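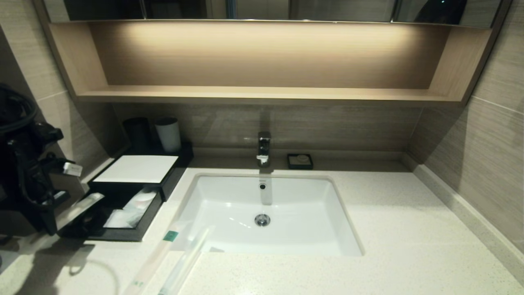
Vanity counter, head camera. Toiletries to the left of the sink, soap dish to the right of the faucet.

Tue 25 August — Bridel, vanity reset task

Stopped after run 13. Fault is a missed protective stop on the left arm during the tray restock.

Sequence from the log: arm approaches the amenity tray from above, planner reports path clear, wrist force climbs past the limit, stop should trip, doesn't. Arm kept pushing for 2000 ms until Gorazd Vlachou hit the e-stop. Counter not marked. Left wrist cover cracked on the inboard side.

Two separate problems.

1. Depth. Clear plastic sleeves give almost no return, and neither does the chrome. The planner filled the gaps with counter height, so the two long packets beside the sink were not in the obstacle map at all. Same behaviour we logged in April on the Corken bench with the glass shelf.

2. Force limit. The Hovland controller had the threshold at the bench value, but the filter window was left at the long setting used for wiping. The limit was crossed and the filtered signal lagged well behind. My error — I copied the wiping profile over and only changed the threshold.

Changed: filter window back to 10 ms. Unknown depth now treated as occupied within the counter area. Three dry runs at quarter speed into the foam block, all tripped correctly.

Not changed: hair dryer cord is still missing from the map in most passes. Left side stays a keep-out zone for now.

To do: replacement wrist cover from Cliltuvell, incident form, ask Gorazd for his e-stop timing. No full-speed runs until the form is signed.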